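Open day at the Brandão pottery, Plirketmont

The Brandão pottery opens its doors once a year, in September, and this time I made the drive up from Sivport to have a look. It is 64 kilometres, the last part on a narrow road with plenty of trucks, so allow more time than the map suggests. Parking is in the paddock behind the kiln shed. It was muddy at the gate end and fine further up.

Entry was free. You sign in at a table by the front office, collect a sticker and wait for the next group. I was in the ten o'clock group with a family from Lalladholm and a couple of retired teachers. Our guide was Odair Rocha, who has run the glazing section for 6 years and before that drove the clay truck.

We started outside at the clay store. The body they use for tableware is a blend of two clays, one local and one brought in by rail, and it sits under plastic for a month before anyone touches it. Odair let the kids poke it. From there it goes through a pug mill, which was switched off for the day, and comes out as long grey sausages that are cut by wire.

The forming room is smaller than I expected. Most of the plates and bowls are made on two jiggering machines that date from the time of the original owners. Genivaldo Pimentel gave a demonstration and made a cereal bowl in less time than it took one of the teachers to find her glasses case. Mugs are slip cast, and the handles are still stuck on by hand. He passed around one with a crooked handle and said seconds like that go to the shop at half price.

Bisque firing is at 936 degrees. Odair said they have tried going higher and the glaze stopped taking up evenly. The kiln itself is gas, with a car that rolls in and out on rails, and it had been opened the evening before, so we could stand close to the door and look at the stacked shelves. There were 764 pieces in that load, according to the sheet clipped to the car. It takes a day and a half to cool and they don't rush it.

Glazing was the part I had come for. The house white is a tin glaze that Iolanda Rangel worked out when the old supplier closed, and she spoke for a good while on how thick it should go on and why the foot ring has to be wiped clean before firing. She keeps her test tiles on strings, labelled by date, and was happy to have people handle them. I asked about the blue they used to make in my mother's day. They have the recipe but one of the ingredients is no longer sold.

There was a sausage sizzle at noon and a second-hand book stall beside it. The shop was crowded and only one till was open, so the queue ran out the door. I bought four side plates and a butter dish. Prices are fair, though bring your own newspaper for wrapping, as they ran out.

After lunch I went back through the workrooms at my own pace. 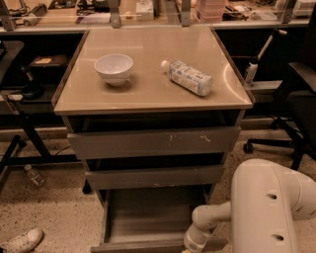 White bowl and a plastic bottle on a drawer cabinet, near one of the long benches.

The last talk was at two, on mending and caring for old tableware. It was held in the packing room and could have done with more chairs. The main advice was to keep crazed plates out of the dishwasher and to stop stacking cups.

The toilets are up a flight of steps, and the forming room has a high sill at the door, so it would be hard going with a wheelchair or a pram. I mentioned this at the office and was told a ramp is being priced.

I left at three and was home before dark. Next year's open day will be in September again, and groups can book ahead through the office.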